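Cakwood Community Reading Room – progress report, 1/19/25

Quick one, full budget sheet to follow in March.

Where we are. Evening literacy sessions are running at both sites, Jirnbridge and Wenbridge. 342 sign-ups since the grant started, which is over what we put in the application. Attendance dips when it's cold, same as last winter. Jirnbridge is the stronger of the two, Wenbridge still short on tutors for the beginner group.

Money. 3,000 left in the books line. Large-print order went in late (my fault, wrong form) but supplier has confirmed. Would like to move part of the travel line over to printing – workbooks are getting used up faster then planned. Need a yes from you before we do it.

Tutors. 40 trained, 2 dropped out, both moved away. Refresher on phonics went fine, handouts too long. Cutting them down.

The Jirnbridge room now has a folding screen, so one-to-one reading can go on in the same room as the group. 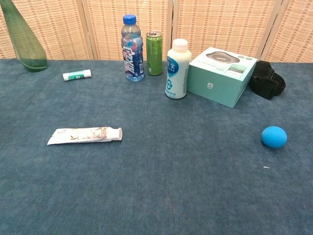
Bülent Gökçe thinks the one-to-one slots should be longer, and that half an hour is gone by the time people have found their page and settled. He would rather see fewer learners per evening and a proper waiting list. I partly agree. Will try it at Jirnbridge first, leave Wenbridge as is.

Problems. Heating at Wenbridge, landlord slow to answer. Bus timetable changed so the late group has to finish early. Sign-in sheets from the first weeks are incomplete, am chasing tutors for there copies.

Next. Recruit for beginners, get the workbooks reprinted, send you learner feedback once it's typed up. Please let me know on the travel money.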